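4. How much a blurb gives away
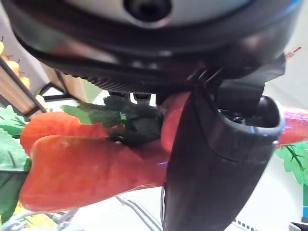 Figure 2. Dark gripper housing with a ribbed lower rim; one black finger hangs down at the right.

The previous section dealt with where our blurbs came from. We now turn to what they do, and first to the matter that started the project: how much of a children's novel is told on the back of it before any child has opened the front.

The Sanby collection holds 2842 back-cover texts for novels aimed at readers between eight and twelve. Each was typed out as printed, including capitals, rows of dots and the occasional sentence made of a single alarmed word. For the close reading reported in this section we drew 100 of them by lot and obtained the novels themselves, mostly through the Boutros lending scheme, whose patience with overdue loans we gratefully record. Both authors read every novel to the end. This was less of a hardship than our department seemed to think.

4.1 Marking the last thing told

For each novel we marked the latest event that the blurb mentions and noted the page on which that event takes place. We call this the give-away point. It sounds simple, and for a blurb such as "Then the letter arrives" it is simple: one turns the pages until a letter arrives. Difficulty sets in when several letters arrive, or when the blurb promises that "nothing will ever be the same again" and the novel goes on for another two hundred pages with a good many things exactly the same, among them school dinners.

We settled on three working rules. An event counts only if a reader could put a finger on the page where it happens. A threat counts at the point where it is first made, even if the villain takes until the final chapter to get round to it. A question ("Can she save the lighthouse before it's too late?") does not count as telling, although we came across no case in which the answer was no. The lighthouse, the library, the donkey sanctuary and the last sweet shop in town were all saved. We did find one swimming pool that closed, in a novel whose blurb had the good sense to talk about something else.

Where the two readers disagreed on the page, we talked it over until one of us gave in. We are aware that this favours the more stubborn reader. A record of who gave in, and how often, is kept with the working notes and will stay there.

4.2 Early and late tellers

Most blurbs in the sample stop well before the middle of the novel. They set out a child, a place, something missing and something odd, and then they leave. The missing thing is very often a parent or an older sibling. The odd thing may be an animal, a map, a grandparent or a new neighbour with unsuitable shoes. We had expected the blurbs for fantasy novels to run on longer, as they have more to explain, yet these often stop earliest of all. By the time the writer has got through the name of the kingdom, the name of the curse and the name of the other kingdom, the space has gone.

The late tellers are a smaller group and a more interesting one. Chief among them are the blurbs for what the trade calls quiet books, in which a child is unhappy for some time and then somewhat less so. It is hard to stop early when the first clear event comes after the middle. In one such novel, published by Grevamow, the girl's only outing of any note is a bus ride in the next-to-last chapter. The blurb leads with the bus. A young reader who picks the novel up in hope of transport will have a long wait, though the waiting is well written.

Series novels behave differently again. The blurb for a third or fourth volume must say what has gone before, and so it spoils the earlier books thoroughly while keeping quiet about its own. Several parents who filled in our May form complained about this. Their children had read the backs of the whole shelf in the shop, in order, and saw no further need to buy any of it.

4.3 Voice

A second reading looked at who seems to be speaking. We had planned to sort the blurbs into those that speak to the child and those that speak to the adult holding the money. Few would stay sorted. The usual pattern is a blurb that opens in one voice and closes in the other. The first lines shout, joke and misspell things on purpose; then a new paragraph begins, the jokes stop, and we learn that the novel is a tender study of grief. One can nearly hear the child being sent off to look at the bookmarks while the grown-ups talk.

The Skorkov paperbacks are the clearest case. Their blurbs have a fixed shape, with the shouting above a row of small stars and the tender study beneath it. We asked several classes to read a handful of them aloud, and the children, left to themselves, tended to stop at the stars. When asked what the lower part was for, one pupil said that it was "the bit for the library". We have not improved on this as a description and use "the library bit" from here on, against the advice of a reviewer.

The library bit has its own stock of words. "Heartwarming" is very common, and so is "timely", a claim that wears less well on books which have been in the stockroom since before the pupils were born. "Funny" appears in both parts, but in the library bit it seldom goes out alone: the book is funny and moving, funny and wise, or funny yet profound. A novel for ten-year-olds that is merely funny seems to be something one does not admit to an adult.

4.4 What the figures can't tell us

Some caution is due. A give-away point measured in pages treats all pages alike, and a novel of 700 of them (we had one, about otters) can give away a great deal in its opening tenth and still have plenty in hand. Nor do we know how many children read the blurb at all. In the classes we visited, a fair share chose by the front cover, by the size of the print, or by what the next child had just put down. Blurb writers may find this discouraging. They may also find it a relief.

We also left out blurbs made up wholly of praise from other writers. These give away nothing whatever about the novel, and would have made the early tellers look talkative. They are taken up in Section 5, where we try to find out whether the praise can be moved from one book to another without anyone noticing.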